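Set the Table, Please

Can a machine do the chores yet? We spent two days finding out, and came home wanting a bigger kitchen

I have hated setting the table since I was seven, so you can guess how I felt when Chathurika Debnath told me that was the job her team had picked for the spring. Not folding shirts, which everybody in the field seems to be folding. Place settings. A mat, a bowl, a cup, whatever utensil goes beside it, and then all of it cleared away again for the next round.

"People think it's the easy one," she told me over the phone, before I had bought my train ticket. "Come and try to write down how you do it."

I did try, on the train. I got as far as "pick up the bowl" and then spent four stops wondering where my thumb goes. (On the outside, it seems, until the last second, and then it slides over the rim so the fingers underneath can get out of the way. I have been doing this for decades and had no idea!)

Debnath runs the household group at Muretell, and her project is called Gorora. The idea is easy to say. A person works the arm by hand, using a controller with joints much like the arm's own, and does the chore over and over. The movements get recorded. A program studies them and then has a go by itself. At the time of my visit the team had 1551 recorded rounds of table setting, and Debnath could tell you which ones she didn't trust.

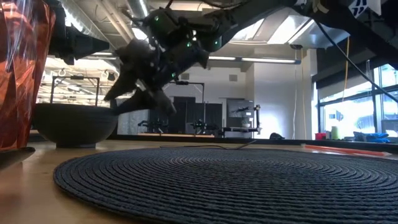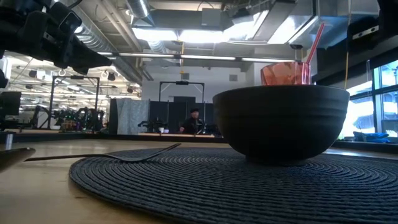
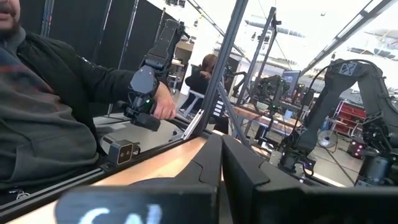
One table in a shared room, from three spots.

What surprised me most was how good the people get. One operator had been at it for 13 weeks and could put a spoon down so gently that I didn't hear it land. New people clatter. They also hold their breath, and Debnath says she can tell from across the room when somebody has forgotten to let it out. I had a turn. I gripped a bowl far too hard, lifted it far too high, and set it down half off the mat, and I have rarely enjoyed failing at something so much.

Then the machine took over and we all stood back.

Bowls first. It got 14 in a row without a drop, slowly, with a little pause before each grip that looked for all the world like a person making up their mind. Cups went nearly as well when they were empty. Spoons were another story. A spoon lying flat on a table gives you almost nothing to get hold of, and the trick most of us use is to press one end so the other tips up, or drag it to the edge and catch it there. The arm had been shown both. It tried the first, lost the spoon, tried it again, and then did a slow drag toward the edge that got a cheer out of me before I remembered I was supposed to be taking notes.

Soft things are worse. Napkins fold when you don't want them to, and a woven mat can ride up in front of a pushed dish. Debnath's view is that rigid dishes on a known table are close to being a solved chore, and that cloth is years away in an ordinary home. She gets a lot of argument about this at lunch.

The shop floor is further along, and I went to see that too. Gadodari packs kitchenware in a long low building by the river, and one line there has an arm that lifts mugs off a belt and sets them into dividers. It does 300 an hour on a good shift. But the mugs all come the same way up, under the same lights, and when a new shape with a wide handle turned up, a worker had to step in for most of the afternoon while the grip was worked out again. She didn't seem to mind. She told me she likes the arm fine and wishes it would learn to tape boxes.

Your kitchen is harder than that belt by a long way. The bowl is in the sink, or under another bowl, or has half a grapefruit in it. The kids have moved the chairs. The sun comes through the window at six and every shiny surface changes. Iglesias, the small company that makes the test dishes for Gorora, now sends them in mixed lots for this reason, with glazes from flat to mirror bright, and the mirror bright ones cause the most trouble.

So, can it set the table? At Debnath's table, with the right bowl, yes, and watching it is a joy. At mine, no. She expects to try a real apartment in June, starting with breakfast dishes only — no napkins — and I have already asked if I can come back for it.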